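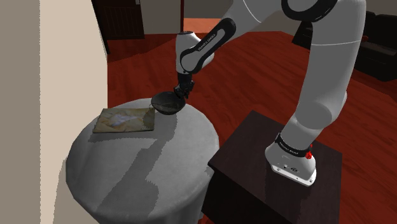

Mayuree Chareonsuk meint, ein Roboter, der ihr den Tisch abräumt, dürfe ruhig langsam sein, solange sie hinterher keine Scherben zusammenfegen muss. Genau solche Sätze wollte ich hören, als wir bei Grilinmont angefangen haben, Leute nach ihrer Hausarbeit zu fragen!

Können Maschinen das denn nun schon? Meine ehrliche Antwort: ein bisschen. Eine Schale greifen und über dem Tisch halten, das üben wir mit Osska gerade in der Simulation, und zwar ziemlich oft (bis zu 800 Durchläufe in einer Nacht, ich schlafe dann schon). Am Rechner kostet ein Fehlgriff ja nichts. In einer echten Küche mit Krümeln, Gegenlicht und Katze sieht die Sache anders aus, und deshalb verkaufen wir noch nichts. Spülmaschine einräumen? Wäsche falten? Fragt mich in ein paar Jahren nochmal.

Was wir jetzt machen: Im Dezember startet Osska gemeinsam mit Plastum in zwei Testküchen. Plastum liefert das Geschirr, wir die Steuerung. Aufgabe ist allein das Abräumen, sonst nichts, und ich bin wahnsinnig gespannt.

Wer vorher schon reinschauen mag: Am Samstag, 7. November, zeigen wir den Stand der Dinge bei uns im Haus, Fragen und Gemecker ausdrücklich erwünscht. Redaktionen melden sich bitte kurz bei der Pressestelle von Grilinmont an.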